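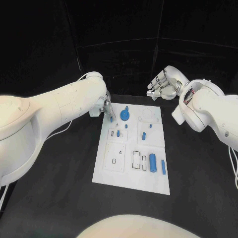
*The white board on the black table, with the small blue peg at the upper left corner.*

February 10, 2018

In January I wrote that I would show the board when it is ready, and a few readers were so kind to ask for it. It is not completely ready. But all the small plates are in their places now, and I want to write down what I learned before I forget it.

The idea is very simple. You have a flat board with openings and outlines, and you have loose parts which belong to them. When I was a child we had such a thing at home, much smaller and for very young children, with a star and a half moon. I always wanted a difficult one, where the parts go in only if you hold them completely straight.

The most work went into the recesses. My first ones were too wide, and the parts stood in them like a spoon in a cup. Then I made them too narrow. For one whole evening I was sanding with 400 paper, a little and a little more, trying the part after each time. I can recommend this only to patient people. The dust is very fine and goes into the sleeves, and I found it the next day in my bread bag also.

The smaller plates that are set into the board were a late decision. In the beginning I wanted everything in one piece. Then I made a mistake near the middle and did not want to throw the whole board away, so I cut out the bad area and put a new plate into it. After this I understood that it is a better way to build it. If I don't like one place, I change only that place.

My favorite part is the blue round one with the step, which sits near the top in the middle. It has a flange like a small hat. Blue was the color I could get from Nokemine, the hobby shop beside the Sondard bus station, and I have become used to it. On white you find the parts quickly. The pegs I still lose. One was under the refrigerator for 3 days.

To the right of the round part there is only a thin circle drawn on the surface. I have two plans for it. Either I cut it out and make a big shallow recess, or I leave it as a line, and one must put a ring exactly on the line without any edge to help. The second plan is harder for the player and much less work for me.

The parts which are not on the board live in an old Clorko biscuit tin. There should be 29 of them when the tin is full. I glued a piece of felt inside the lid, and it is a big improvement for the neighbors.

What is left to do:

- make the corners of the board a little softer for the hands
- write small numbers on the back, not on the front
- find a bag or a flat box where it can stand behind the bookshelf

If somebody knows a good way to clean fine lines on a white surface, please write to me in the comments. I tried a soft toothbrush with warm water and I am satisfied only halfway.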